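Speaker notes, small shops evening, 18 Nov 2019
Talk title: What I learned from sending things back

(Walk on, say hi, thank Kayode Briggs for the intro. Check the clicker works before saying anything clever.)

Okay, so hi everybody! I run Wirnotus, we sell table linens online, napkins and runners mostly, and tonight I want to talk about returns. I know. You came out on a cold night for returns. But I bet everyone in here has one in the back of the shop right now that they're avoiding.

Quick show of hands: who has a returns policy they wrote themselves? Who copied it from a bigger store? (Wait for the laugh. I copied mine. Say so.)

My copied policy said fourteen days, original condition, customer pays postage. I never thought about it until June, when I sat down with a pot of coffee and read every return message from the past year. We'd shipped 2528 orders and had 455 come back, and I'd been telling people "oh, hardly any" at parties. So that was a fun afternoon.

(Slow down here, people take notes on this bit.)

The big reason was color. Our "oat" napkins looked cream on a phone and kind of gray on a dining table. People weren't mad, they just had a cream tablecloth and it didn't match. I changed the name, added a photo by a window and one under a lamp, and wrote one plain sentence saying it leans gray. That took me less time than answering three of those emails.

The second reason was size. Nobody measures their table, me included. Ekene Garba, who packs with me, suggested putting the seat count first and the inches second. "Fits a table for six." I fought her on it for a week because I thought it looked cheap. She was right and she has not let it go.

Next slide, packaging. 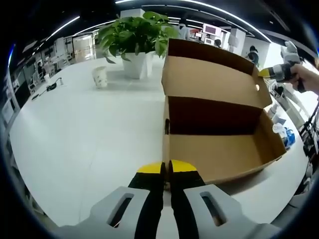 Lid up, nothing in it yet.

So, boxes. We used to send everything in soft mailers from Plollov, which were fine going out and terrible coming back, because once you rip one open, what is the customer supposed to do with it? They'd stuff a linen runner into a grocery bag and tape it shut (yes, really, bring up the grocery bag story if there's time). We moved the bigger sets into a folding box with a lid. It costs me more per order, and I went back and forth on that. But a set that comes home flat can be steamed and sold again, and a crumpled one goes in the sample sale.

If somebody asks about suppliers: we tried Burnetti and Nwankwo, both good, pick whoever will sell you a small batch. Don't buy a pallet first. I bought a pallet first.

Then the policy itself. I threw it out and wrote a new one the way I'd say it over the counter. You've got thirty days. Wash it and it's yours. Tell me what went wrong, even if it's just "my sister hated it." I read those out loud in the shop, they're wonderful.

(Do the tablecloth and the wedding one. Keep it short! Last time it ran long.)

What I'd ask you to do this week is pull your last twenty returns and read the messages in one sitting. Don't answer them, don't sort them, just read. Bring a pen.

(Questions. If it's quiet, ask the candle people how they handle breakage. Leave the signup sheet by the door and give the clicker back to Kayode.)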